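From the newsletter: what I learned at the count

I've lived in Watel ward for most of my adult life and voted in every local election going, but until this May I had never once stayed up to see what happens to the papers afterwards. So when Celeste Lagos asked if I fancied being one of her counting agents (she was standing as an independent, and short of friends who could manage a late night) I said yes before I'd thought about the parking.

A counting agent doesn't count anything, by the way. I got this wrong for weeks and told several people at work I'd be counting votes. The council's own staff do that. The agents stand on the other side of the table and watch, and if you think a paper has gone into the wrong pile you say so, politely, and somebody looks at it again. You can't touch the papers. You can't lean over and have a rummage, however much you want to!

The first stage surprised me most. Before anyone looks at who the votes are for, they check how many papers are in each box, and compare that with the figure the polling station sent in. I'd imagined they would tip everything out and get on with it. The Stumen Road box had 577 papers in it, and I watched the whole lot go through without a single name being read out. Celeste's husband kept trying to read the crosses as they went past and jot them down on the back of a leaflet, which you're allowed to do, and he had her winning by a mile. More on that later.

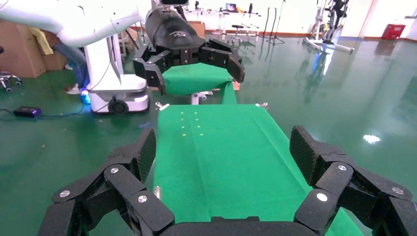
So what happens to a paper if the voter's mark isn't clear?

It goes to one side, and the returning officer or one of the deputies decides, with the candidates and agents gathered round to look. A tick is usually fine. So is a smiley face, if it's plainly next to one name and nobody else's. What matters is whether you can tell who the person meant to vote for. If they've voted for too many people, or signed their name, or left the whole thing blank, it's rejected.

We had 16 of these doubtful papers in our ward and went through them one by one. I was braced for an argument and there really wasn't one. One voter had written a fairly long note about the bins down the side and then put a perfectly good cross next to the Mahlangu Close residents' candidate, so in it went. Another had drawn a line through every name on the list. That was out, and I think we all felt a bit told off.

By half past one I was living on crisps. The result came just before two and Celeste had almost 700 votes, which put her second. Her husband's leaflet was quietly folded up and put away. She'd needed four more for a recount to be worth asking for, in her view, though her agent would have asked anyway and they had a short, whispered chat about it by the tea urn. She let it go.

If you'd like to do this yourself next time, the candidate or their election agent has to put your name forward to the returning officer in writing, and there's a deadline for it before polling day, so don't leave it to the last week as I nearly did. Wear flat shoes. Take a cardigan too, as the hall gets chilly once the doors have been opening and closing all evening.

I'll be back in the next issue with the long-promised piece on the Zorkell bridge consultation, and I still need someone to lend me the old parish maps.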